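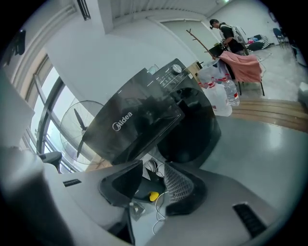 **Tarun Shukla**

Hi Zutitz support – me again, same ticket, now with more detail like you asked for.

So the little Midea in our shared room at Losorholm has started stopping partway through its program. I press start, it hums along happily, and then at 2 minutes left the countdown just sits there. I went and made tea, came back, still 2. The display also flashed code 126 once, and I can't find that number anywhere in the leaflet that came with the place!

What I've tried so far:

- Turned the knob to off, waited, turned it back. Same thing.
- Pulled the plug overnight. It ran one full program in the morning and I got very excited, then the next one stalled again.
- Swapped the extension lead (the old one was a Raltano rated for 1000 watts, so I wondered if it was too weak). No change with the new one.
- Ran it empty on the shortest setting. It finished fine.

The manual would help a lot, I know. I've been through the kitchen shelf and the box from Lakatos where we keep the warranty papers, and it isn't in either. Next place is the drawer under the black desk, which I haven't gone through properly.
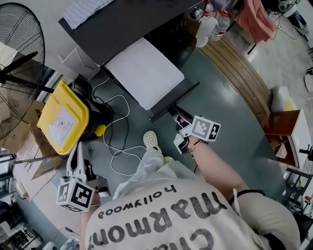
The manual may still turn up, but could you send me a PDF in the meantime? I've pulled the desk drawer open, and there's a big blank white sheet over most of it, so I need to lift that out and see what's underneath. If I find the booklet I'll type up the page on error codes and add it to this ticket.

Two things I'd like to know – is 126 a real fault code, and is it okay to keep using the short setting until somebody can come by? Late afternoon is best for me.

Status: still open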